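Workshop notebook, Rokthorpe bench
4 Dec 2018
Equipment plan for the next budget period

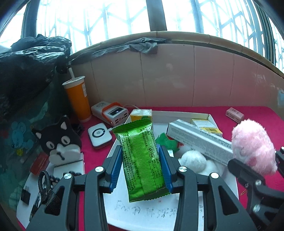
The November request is revised as follows. The Zovier quotation for hand-held grippers stands at 2,666 per pair, cables included. Two pairs are requested. Bedoya has not yet confirmed a price for replacement blue pads; 40 should be entered as the quantity until it does.

Foil packages remain on the test list, together with cartons and plush items. Panix offers delivery in 30 days — acceptable, provided the order is placed before the year closes.

Spare screws are to be charged to consumables. The second arm is deferred. Purchase form to be resubmitted with both quotations attached.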